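Omora Brings Its Anchovy Sauce to Nustport Shops

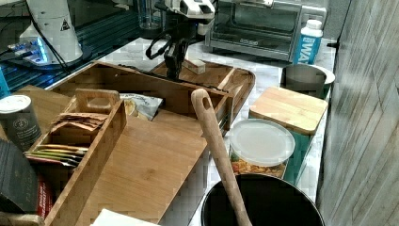 Omora, the amber anchovy sauce that Baiba Paulauskas has been bottling for her neighbors for years, goes on sale in 13 Nustport grocery stores this week, and she could hardly be happier. A few drops will wake up a soup or a pot of beans, and she likes it best on toast, done in a toaster oven like the stainless-steel one on the counter, with plenty of butter (please don't skimp!). The small bottle costs $5. Mỹ Chu is handling orders.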